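开放日里的一只手：Tralta 实验室参观报告
课程实践小组作业，2023年2月

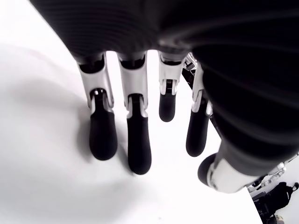
去之前，我们组其实争论了很久要不要选这个题目。别的组大多去了工厂，看流水线、看分拣，回来有数据可写，而我们报的是 Tralta 的开放日，通知上只有短短几行字，说可以近距离看灵巧手的演示，还可以跟工程师聊天。最后是我坚持要去的（我从小就喜欢拆闹钟，组里人都知道），好在大家回来以后都没有怪我！

从学校坐车到 Stilham 园区要换一次线，我们到得早，在门厅里喝了热茶，暖和过来才进去。带我们参观的是 Annunziata Barbieri 老师，她说话很快，可是特别有耐心，同一个问题被不同的人问了几遍，她每次都换一种讲法。每批参观者限16人，演示30分钟，后面留出时间提问，我们那一批几乎没有人提前走。

演示用的是一只多指手，四根手指并排，拇指单独分在一边，手指上段是浅色的金属支架，下面接着圆圆的黑色指尖，中间靠铰链连起来。我以前总以为机器手的难处在于“有力气”，听了讲解才知道，让指尖慢慢靠近桌面，又不要一下子戳上去，就够调试好一阵子的了。Barbieri 老师说，四根手指弯的程度不一样，指尖的高低也就不一样，控制的时候得一根一根地考虑。她还让我们把自己的手悬在桌上试一试，我试了，无名指果然不太听话，旁边的同学笑了我半天。

提问的时候，我们组准备了6个问题，只来得及问5个。我最想记下来的是关于拇指的那个：拇指为什么要跟其他手指隔开那么远？老师的回答是，张开的空间大一些，抓东西之前可以选择的姿势就多一些，但合拢时要走的路也更长，两头都要照顾到。她推荐我们回去读 Flastitz 项目的公开笔记，我读了前半部分，公式很多，还没有完全看懂。

不足的地方也要写。我们事先没有分好工，几个人都在听，记笔记的只有一个，有些术语后来对不上，只好发邮件去问。下次参观前应该先把记录表做好。

小组打算在下学期用舵机做一根简单的手指，先只做两节，能弯能伸就行，材料清单附在报告后面。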